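Pre-Purchase Inspection Checklist: Two-Arm Wire Sorting Cell
Site: Jirnisthorpe, assembly annex
Prepared for: equipment budget review, February
Status key: OK / FIX / QUOTE / HOLD

Purpose: record the condition of the present cell and list what has to be priced before a second one is ordered. Items marked QUOTE go to purchasing. Items marked HOLD block the order until closed.

Section A. Arms and mounting

A1. Base plates tight to table, no rocking under hand load. OK.
A2. Travel limits set in software so neither arm reaches the other's base. OK. Settings file to be copied to the second cell, then rechecked there.
A3. Emergency stop reachable from the operator position. FIX. Reach is fine standing, poor when seated. Relocate bracket before Monday.
A4. Spare arm held in stock. HOLD. Diltell quotes 6 weeks for a replacement arm. Either one spare is shared between both cells or we accept the downtime in writing.

Section B. Cables

B1. Cable slack checked at full reach of every joint. FIX. Slack is set by eye at present. The build sheet for the second cell needs a length for each run.
B2. Ties snug but not biting into the jacket. OK.
B3. Light-colored cable inspected for nicks after each gripping trial. QUOTE. Treat as a consumable.

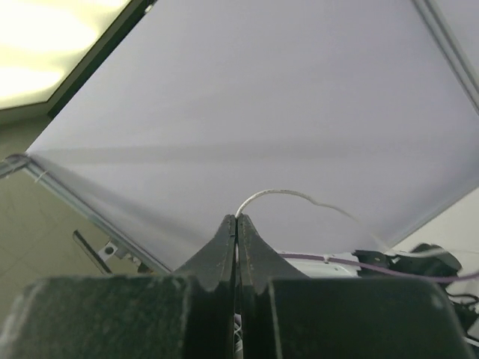

B4. Spare cable set, both arms. QUOTE. Kao supplies the set at $1092. Order two sets. One set was budgeted last year and it was used up before the summer shutdown.
B5. Connectors labeled at both ends. FIX. Labels missing on the bench side. No cost, one hour of labor.

Section C. Grippers and fingertips

C1. Fingertips close evenly with no side play. OK.
C2. Fingertip surface wear. QUOTE. Price a pack of 20. No wear limit is given in the manual, so replacement is by judgment until we have our own log.
C3. Grip force setting recorded for each wire size. HOLD. Only the two thickest sizes are on file. The purchase specification cannot state a force range until the rest are done.

Section D. Work surface, trays and parts

D1. Table surface clean, no adhesive residue. OK.
D2. Sorting tray held in position. QUOTE. A locating fixture is not in the base price of the cell. Ask for it as a separate line so it can be struck if the budget is cut.
D3. Wire supply presented in a repeatable way. HOLD. Bulk wire is put down as a pile. A feeder would cost more than the tray, fixture and fingertips together, and the sorting trial should be finished before one is priced.
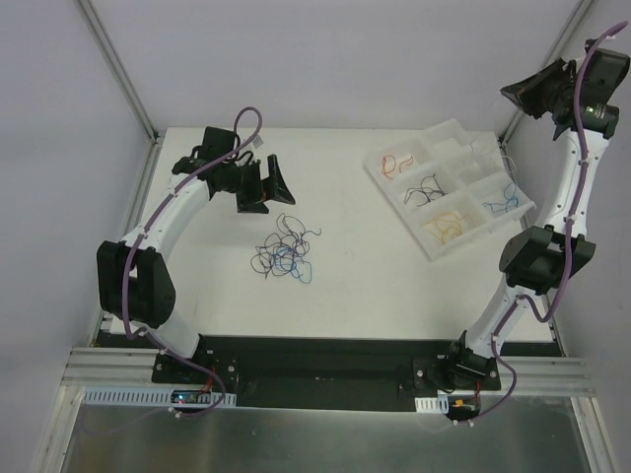 Item D3: mixed wire between the arms, compartment tray at right.

D4. Spare trays. QUOTE. Order 5. Same compartment layout as the present tray, or the taught positions have to be redone.

Section E. Enclosure and electrical

E1. Frame rails square, fasteners marked after tightening. OK.
E2. Small electronics boards covered. QUOTE. Add a cover to the second cell and retrofit this one.
E3. Cable channel long enough for added runs. FIX. Measure before ordering. The channel on the right side is short.
E4. Grounding check on metal panels. OK.

Carry-forward

A4, C3 and D3 remain open. The purchase request is not to be released with any HOLD outstanding. Installation labor is entered under maintenance, separate from the equipment line.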